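Solid Shampoo Bars: My Encyclopedia Entry

This is the fourth entry in my little bathroom encyclopedia, and the one readers ask me for the most. I've tried to set it out like a proper reference article, with headings and everything, but it's still me talking, so expect opinions. Lots of them!

What a shampoo bar is

A shampoo bar is shampoo with most of the water left out, pressed or poured into a solid block. You wet it, rub it on your hair or between your hands, and it lathers up much like the liquid kind. A bottle of regular shampoo is mostly water, so a bar the size of a hockey puck can stand in for a couple of bottles (depending on how much hair you have, of course, and how heavy-handed you are in the shower).

People use the name for two very different things, and this is where most of the confusion starts. I was confused for a good long while myself.

Soap bars and syndet bars

The first kind is true soap, made the old way from oils and lye. Olive oil, coconut oil and castor oil turn up a lot. Once the soap has cured there's no lye left in a properly made bar, so please don't let the word scare you off. What soap does have is a high pH, usually somewhere around nine or ten, and hair likes things more acidic than that. Some people's hair shrugs it off. Mine felt like doll hair by the second week.

The second kind is the syndet bar, short for synthetic detergent. I know, I know — "synthetic" was exactly the word I was trying to get away from when I started reading labels. But the cleansers in these bars are often quite mild, and the maker can set the pH close to that of your scalp. Sodium cocoyl isethionate is the one you'll see most (say it three times fast). It comes from coconut oil fatty acids, it feels creamy, and it rinses clean in hard water, where soap tends to leave a film behind.

If you can't tell which kind you're holding, read the first few ingredients. Sodium olivate, sodium cocoate or "saponified oils of" anything means soap. Anything with isethionate or sulfate in the name means syndet.

Where they came from

Bar soap was how most people washed their hair for a very long time, if they used anything at all. Liquid shampoo took over during the twentieth century, and the bar became something you packed for camping. Then folks began fretting over plastic bottles and airport liquid rules, and small makers brought it back with nicer scents and much better formulas.

I came in through one of those small makers. Jummai Garba sells at the November craft market near me under the name Igwe, and she had a table stacked with bars wrapped in brown paper. I bought two, one oat and one rosemary, and she tucked in a sliver of a third so I could try it before committing. I've been hooked ever since!

Hard water and the waxy stage

Hard water has plenty of calcium and magnesium in it, and soap reacts with both to make scum. It's the same stuff as the ring around the tub, only now it's on your head. My tests came back at 156 parts per million, which counts as hard, and that explained my doll hair completely.

Bloggers talk a lot about a "transition period" when you switch to bars. With soap bars I think a lot of it is mineral film, and waiting it out may not help one bit. A rinse of diluted apple cider vinegar cuts through it. I use one tablespoon in two cups of water, poured over after washing, then rinsed out. The smell goes away as your hair dries, I promise. My friend Bronwyn Treloar swears by lemon juice instead, but it stung my scalp, so I went back to vinegar.

With a syndet bar you shouldn't need any of this. If your hair still feels coated after a few washes, try another formula.

How to use one

Get your hair really wet first, wetter than you think. Rub the bar in your hands for light lather, or stroke it along your scalp from front to back if your hair is thick. Put it down and work the suds with your fingertips. Don't scrub the bar around in circles unless you enjoy knots! Let the suds run down the lengths as you rinse, and follow with conditioner if you're a conditioner person. I am, very much so.

Keeping the bar dry

A bar left in a puddle turns to mush, and that's money down the drain. You want a dish with slots or ridges, parked well away from the spray. I've gone through a few. The Gronard dish is my favorite so far, a plain slatted thing with feet, and the Pruvton one looked prettier but held water in the corners. Spare bars do best somewhere cool and dry with air moving around them. Mine live in a kitchen cupboard, far from the stove, and the whole kitchen smells of rosemary when I open it.

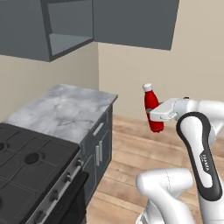
Cost

Sticker shock is real with these. A nice bar can cost twice what I used to pay for a drugstore bottle, and I grumbled about it until I kept track of how long one lasted me. My oat bar got me from the start of summer well into fall, washing every other day. Cheap bars exist too, and the Skinov one is perfectly decent if you don't mind a strong perfume.

Who might want to skip them

Color-treated hair can fade faster with true soap, so a syndet is the safer bet there. Very curly or coily hair often wants more slip than a bar gives, although Jummai has coils herself and makes a shea version she loves. And if you have a scalp condition such as psoriasis or seborrheic dermatitis, talk to your doctor before you swap out anything medicated. Essential oils can irritate sensitive skin too — "natural" on a label doesn't mean gentle. Peppermint and tea tree are the ones that bother me.

See also

Conditioner bars (half written, sorry!)
Vinegar rinses
How to read an ingredient list without crying
Solid lotion, and why mine melted in the car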